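Jun 19, 2026

Pilot batch 10, Orko blonde, second attempt at the label beer for the Zondik wetlands trust. Entry by me, Wondimu Habte to countersign the gravity sheet.

Mash in at 152 F, 60 minute rest. Pre-boil gravity 1.043, target was 1.044. Stanell pale base malt, same lot as February. Milled a notch coarser than last time and lautering went without a stuck bed. Boil 60 minutes, single bittering charge at the start, remainder at flameout. Original gravity 1.048. Pitched at 66 F.

Water: calcium still low after the salts. Did not correct in the kettle. Next batch, add gypsum to the mash and leave the sparge alone.
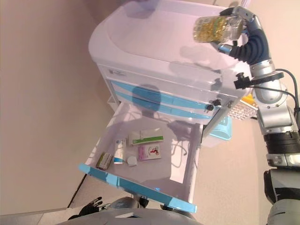 Do we dry hop this one before the trust people taste it? Leave it out for now; they asked for something plain, and the flameout charge should carry enough aroma for a first pour.

Label copy from Oprea came back with the donation line too small to read at can size. Asked for it one step larger and the trail map taken off the back panel. Print minimum is 2000 labels, so the copy has to be final before we order. Last run used 347 and 263 across two fills, remainder scrapped when the ABV changed.

To do
Gravity reading on day 4, then daily
Forced diacetyl test before crash
Confirm ABV with Wondimu before label sign-off
Order more caustic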